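Handheld grippers: Flumico vs Plodow fingertips, first impressions
Forum > Grippers & End Effectors > Data collection rigs

thula_bench
Posted Monday, 9:14 am

Okay, I've been wanting to write this up for ages! We've been running two handheld grippers side by side at the bench, both with the wrist-style fisheye, and I swapped the Plodow tips for the Flumico ones on both units before starting. Same boxes, same table, same person for most of the grasps so I could get a fair feel for it.

The short version is that I love the Flumico tips. They're softer at the very end, they give a little when you come in crooked, and I stopped dropping the thin-walled stuff. The Plodow ones are stiffer and better made (the screws line up, imagine that), but on anything slick I had to squeeze so hard my thumb got sore by lunch.

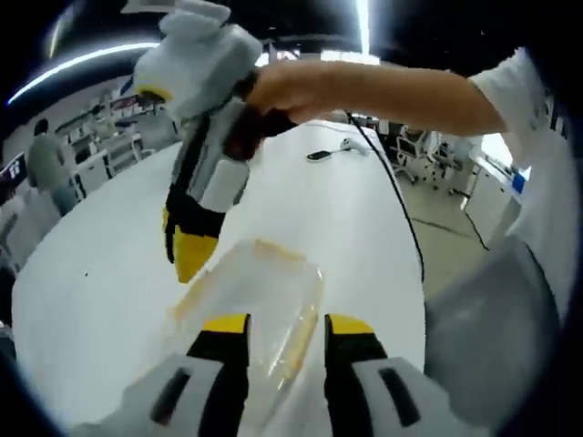

Fingertip color matters more than I expected, and it's the thing I'd most like opinions on. Our tracking script finds the tips by color to work out how far open the fingers are, and the old dark tips kept getting lost against the black inner section of the fingers. With the bright yellow ones it locks on right away, even over a glossy white table with a clear box between the fingers. I ran 1000 frames with each set and lost the tips in 41 with the dark ones and 5 with the yellow. I'm so happy with that – I haven't touched the thresholds once.

Next up is the Brosar trigger spring, if it ever ships.

– Thư Lã

gantryfox
Posted Monday, 9:52 am

Great numbers, but are you sure it's the color? You changed the shape and the material in the same swap. I'd paint a set of the Plodow tips yellow and run those before giving Flumico the credit.

thula_bench
Posted Monday, 10:05 am

Fair! The credit to Flumico is for the grip, the color thing is separate, I should have split those up. I do have a spare Plodow set and a can of yellow somewhere. Paint on the pads would change the friction though, so I'd only use that set for tracking.

mild_torque
Posted Monday, 10:31 am

I'm going to disagree on the stiffness. We have the Plodow tips on our arm and I wouldn't go back. Soft tips feel lovely in the hand, but then the policy learns to lean on that squish and you need the exact same tips on the robot, at the exact same wear. We went through a pile of soft ones before we gave up. What's your plan for deployment?

thula_bench
Posted Monday, 10:48 am

Same tips on the arm, changed out on a schedule. Haven't settled the schedule yet. How many grasps did you get out of yours before they went bad?

mild_torque
Posted Monday, 11:02 am

2000 or so was the claim. Ours were shiny and slippery well before that, but we were picking up sandpapery parts all day, so you may do a lot better with plastic boxes.

lam_owner_2
Posted Monday, 11:40 am

Has anyone put Flumico tips on the Lâm fingers? The hole spacing looks close from the drawing, but the Lâm mount is deeper and I don't want to buy a set just to file them down.

gantryfox
Posted Monday, 11:58 am

They fit with a thin washer behind each one. You lose a bit of closing travel, so re-zero the opening width after you mount them or your closed position will read slightly open.

Also, Thư, watch that cable coming off the far gripper. I see it trailing over the table and off the right side. If it snags in the middle of a grasp you'll get a nasty little jerk in the trajectory. We clip ours to the sleeve or the forearm and it moves so much better.

thula_bench
Posted Monday, 12:10 pm

Ooh, the forearm clip is a good idea, I'll try it this afternoon! I've been laying the cable out by hand before each take and it's slow.

Painted Plodow set is drying now. I'll post the tracking counts for those in this thread, same frame count and same threshold settings as the others.

lam_owner_2
Posted Monday, 12:22 pm

Washers ordered, thanks. Please post the spring review too when it shows up, I've been on the Brosar list forever.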